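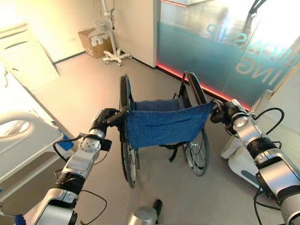 How to fold and unfold a manual wheelchair

Posted July 20, 2020

A standard folding wheelchair closes sideways. The two sides come together, the fabric seat gathers up between them, and the chair ends up narrow enough to stand against a wall or slide in behind the front seats of a car. It takes under a minute once you have done it a few times.

These steps suit chairs with a fabric seat and a cross brace underneath. Rigid chairs, and chairs with a solid seat base, work differently. If you have the manual for your chair, follow it wherever it disagrees with this page.

Before you start

Clear a space on both sides of the chair. In a bedroom, that usually means rolling it away from the bed and anything on castors, such as an IV pole or an over-bed table. Work on a hard floor if you can. Carpet grips the tires and makes the chair harder to close.

Take off the cushion, along with any bag or blanket hanging from the handles. Check the pocket behind the backrest for glasses and phones.

Folding the chair

1. Put both brakes on.

2. Flip up the footplates. If the footrests swing away or lift off, take them off and set them together where they won't be kicked under the bed.

3. Stand beside the chair, facing the seat. Take hold of the seat fabric at the middle of the front edge with one hand and the middle of the back edge with the other.

4. Pull straight up. The seat will rise in the centre and the sides will start to come in.

5. When the chair is about half closed, let go of the fabric and push the sides together the rest of the way. Hold the tubing near the top, well clear of the cross brace.

6. Tuck in any loose straps. A calf strap or seat belt left hanging will catch in the spokes the next time the chair is rolled.

A folded chair can still roll, but it tips easily. Keep one hand on a push handle while you move it. For storage, leave the brakes on and stand it where it won't be knocked.

Unfolding the chair

1. Stand the chair on all its wheels with the brakes on.

2. Tilt it slightly toward you so the far wheels come just off the floor.

3. Place your palms flat on the seat rails, fingers pointing in toward the middle of the seat. Never curl your fingers around the outside of the rails. They close down onto the frame and will pinch badly.

4. Press down until both rails sit fully in their brackets. On most chairs you will hear a click on each side.

5. Put back the footrests and cushion. Give the frame a gentle rock from side to side before anyone sits down.

If it sticks

Look at the footplates first. One left down will stop the chair closing. Next, check for a backrest stabilizer bar, found on some wider chairs, which has to be released before the sides will move. Hair and lint around the cross brace bolt can also stiffen things up. Wipe it clean with a dry cloth, and leave oil off unless the manual calls for it.

A chair that folds unevenly, or has one rail that won't seat, should go to a repair shop before it is used again.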